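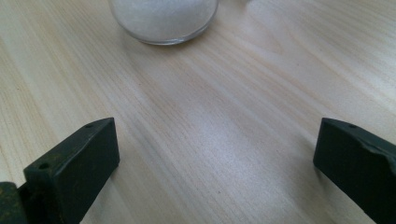
Kitchen bench notes, December

Brine trials, batch 28 onwards

Started the winter cabbage again now the Hedmont heads are in. They are denser than the Celinham ones we used in autumn and throw less liquid when salted, so the dry-salt method left the top layer poking out of its own juice in two crocks. Both skimmed and topped up with weak brine. No off smell so far, will look again in the morning.

Batch 28 went in at 2 per cent salt by weight of trimmed cabbage. Trimmed weight was 3,000 g, so 60 g salt. Cut by hand, 3 mm or near it, then left to stand for 90 minutes before packing. Liquid drawn off and weighed: 1,071 g. That is better than I expected from these heads and I think the standing time did it. Last time I packed after half an hour and had to press hard to get anything.

Salt: fine only from now on. The coarse stuff sat at the bottom of the bowl and the first handfuls out were bland while the last were close to inedible. If coarse is all we have, dissolve it first.

Packing

Crock rinsed with hot water, no soap. Pack a fist's depth at a time and push down to the edges, where the air hides. Whole outer leaf on top, weight on the leaf. The Ho weights fit the small crocks but rock about in the large one. Used a plate in the large one instead and it sat flat.

Temperature

Back wall was 18 first thing and 21 by late afternoon with the oven on. Too much of a swing. Moved the two large crocks to the passage, which holds at 16 all day. Slower, but the autumn batches that went slowly were the crisp ones.

Sugar side trial

Wanted to see whether a little brown sugar helps the red cabbage get going. Two small crocks, same head, same salt, one with 5 g sugar per kilo. Bubbles in both by the second evening and I could not tell them apart by taste. Will leave them a fortnight before deciding. If there is still no difference, drop it.

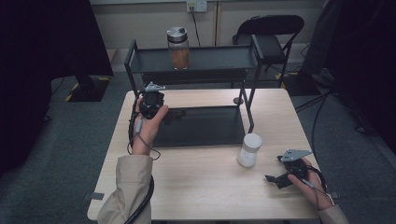
Lidded jar on the top shelf of the black rack.

To do

Relabel the autumn crocks, the ink has run on most of them.
Order caraway. The Onach seed is stale, toasting did not bring it back.
Check pH on 28 at day five and again at day ten. New strips are in the drawer, throw the old ones out.
Ask at Hedmont if the smaller heads are still going.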